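Ticket 765: Severance portal rejects claims from Walley plant
Status: Open, awaiting vendor
Opened: Thu 17 May
Component: Kosar claims import
Priority: 3

Reported problem
Laid-off workers from the Walley plant cannot file severance claims. The form accepts the employee number, then returns "No matching employment record." Claims from the Plultow plant go through normally.

Checked so far
Union member list loaded without errors. Employee numbers match the pay stubs sent in by the Walley local. Clearing the cache and re-running the import made no difference. 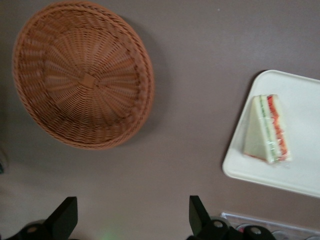 Woven basket, top view.

Cause
The employer's export gives the Walley workers a contract end date in November, before the layoff notice was issued. Kosar treats them as expired contracts — not layoffs — and drops the rows without writing to the log. The import also stops at 200 rows per file, so part of the list was never read at all.

Workaround
Split the export into files of 200 rows or fewer. Set the separation code to 3 by hand before loading. Do not edit the end date; the labor office compares it with the employer's original.

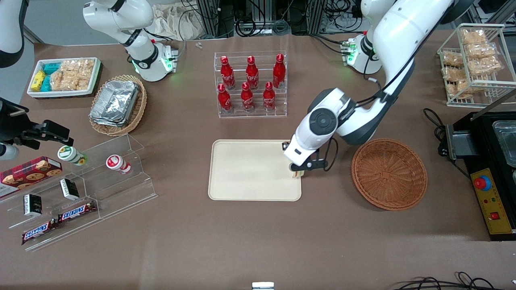

After the reload, test claims matched on employee number but still failed on length of service. That field is calculated from the end date, so the code change alone does not fix it. Tarar has been asked for a patch that reads the notice date instead.

Next step
Keep paper claims open for Walley until the patch is installed. Stamp each one with the date received — the filing deadline runs from that date, not from data entry.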